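Pikura: progress report for Blackwood, March

Hello all,

Another month down, and a better one than the last. I'll keep to what we said we'd do, what we got done and what I'd like from you, in that order, more or less.

The plan for this stretch was the office tasks: opening and shutting cabinets, moving folders between shelves, putting things back where they came from. We promised you 700 good examples by the end of the phase. We're 121 short of that as I write, and I'm fairly relaxed about it, as the slow part was always going to be the start. The first fortnight went mostly on agreeing what counts as a good example in the first place (longer arguments than you'd think!), and once we'd written that down the pace picked up nicely.

Doors have been the sticking point. Picking up a folder is something our operators can now do almost without thinking, but a door has to be caught at the edge, swung without the hand slipping off, and then left alone at the right moment so the arm doesn't nudge it shut again on the way in. We threw out 22 runs for exactly that. They aren't wasted – I've kept them in a separate folder marked as failures, and the Zeleo people who are doing the training side would like to have them, as they want to see whether the model can learn something from a near miss.

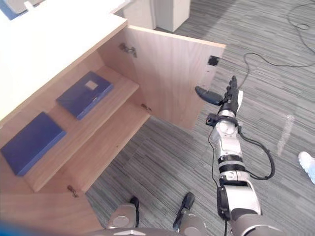
We've also changed how we set up between runs. Before, we put everything back in the same spot each time, which was tidy and quick and gave us a great pile of examples that all looked alike. Now whoever is resetting shifts the folders a bit, turns them, swaps shelves, and sometimes leaves the door half open to begin with. It adds time to every run and it's a bit dull, but the first model we trained on the old set went to pieces as soon as a folder was turned the other way, so I'd call it time well spent.

On the software side, we moved all our labelling over to Jotport. The move cost us 2 mornings and a fair amount of grumbling. I'm happier with it now, mostly for being able to mark the start and end of each step (reach, grip, swing, let go) without opening another program. The export still drops the notes field now and then, and I've reported it.

Next month we'll finish the cabinet set and start on drawers. I expect drawers to be easier to open and harder to close straight, but we'll see.

One request: could we carry the unspent travel money over into operator hours? We're better off with more people at the controls than with another trip, and a yes before the drawers work begins would let me sort the rota.

Happy to talk any of this through on a call – mornings before ten suit me best.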